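Slamet Sitompul
Thread

Finished all 14 episodes of Skundwood last night. I have some thoughts and I'm going to put them here so I stop texting them to my sister. Mild spoilers through episode 7, nothing after that unless I warn you.

The setup: a night clerk at a ferry terminal finds out the lost property room is also where retired gods get sent. She has to log them, tag them and find someone to claim them. Most are never claimed. That is the whole show.

I expected a comedy and the first two episodes are one. Episode 1 has the umbrella god, who is rude to everybody and wants to be put on a higher shelf. Good voice work. The joke about the claim form runs a bit long.

Episode 3 is where it changes. The clerk, Clegg, gets a god nobody has a file for. It doesn't talk. She spends the episode going through old ledgers, and there are long stretches with only page sounds and the heating pipe. I watched that one twice.

Yes, her name is Clegg. Yes, it's set in a Japanese port town. The manga explains it in volume 2 (her grandfather was a ship's engineer). The anime cuts that and lets people call her Clegg. I didn't mind.

On the manga: I've read 69 chapters, which is everything in English so far. The anime covers the first 31 or so, but it moves the lighthouse story up and drops the school reunion. Moving the lighthouse was a good call. Dropping the reunion hurts Clegg's boss, who now has no reason to be so careful around her.
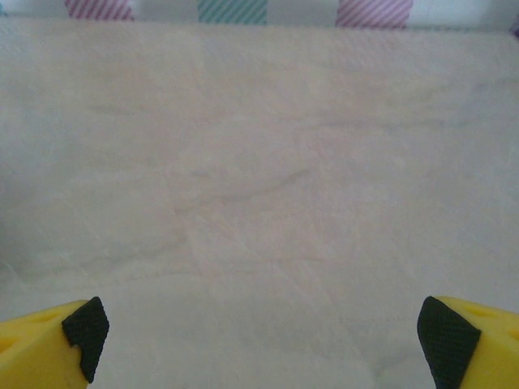

FULHAM, January

Writing the rest from my aunt's place, where I have a week, a kettle and slow internet. Picking up at the animation, as two people asked about it.

It's uneven. The terminal backgrounds look great in every episode. You can tell which bench you're looking at by the scratches. Crowd shots are weak, and in episode 6 the passengers on the ramp don't move for a very long time.

The gods are hand drawn except for the eel. The eel is CG and looks like it. It's in two episodes. You'll live.

Music is mostly one piano and a harmonium. The opening song is fine. The ending song changes its last verse starting in episode 8, so don't skip it every time like I did. I had to go back.

Sub or dub: I did the sub for the whole run and sampled the dub for three episodes. Dub Clegg is flatter and more tired, and I think that suits her. Dub umbrella god is too loud. If you usually watch dubs, this one is fine.

Episode 7 spoiler in this post, skip it if you care. The silent god gets claimed by a man who is lying about it, and Clegg lets him sign anyway. I've seen people call that out of character. I don't agree. She has been bending the claim rules since the second episode, only in smaller ways.

What didn't work for me: the rival terminal. It shows up in episode 9 with a manager who makes threats and has a special coat. He belongs in a different show. The manga takes its time with him and he's a sad person there. In the anime he gets maybe twelve minutes in total.

The finale is quiet. It doesn't set up a second season and it doesn't close the door on one. There is a last shot of the ledger that manga readers will get right away. Everyone else will probably want to pause it.

Where to watch: I used Reltell, and all the episodes are up. The subtitles for episode 4 were out of sync on my TV but fine on my phone. I reported it. If yours are off, try another device before you give up.

Someone asked if it's okay for kids. My nephew is nine and watched four episodes with me. He liked the umbrella and was bored by the ledgers. Nothing scary apart from the thing in the drain in episode 5.

If you want more in this line, start with the one-shot the author did before the series. It's 40 pages, same port, different clerk. The art is rougher and the clerk is a lot meaner.

Also there's an art book. 600 copies in the first printing and I didn't get one. If you have it and can tell me whether the terminal floor plan is in there, please reply. I've been trying to work out where the second staircase goes.

Adding one correction: I said the school reunion was dropped. A reply pointed out that the invitation is on Clegg's fridge in episode 10. I checked and it is. So they at least knew about it.

Starting the rewatch tomorrow with my aunt. She has already asked if the umbrella is in all of them.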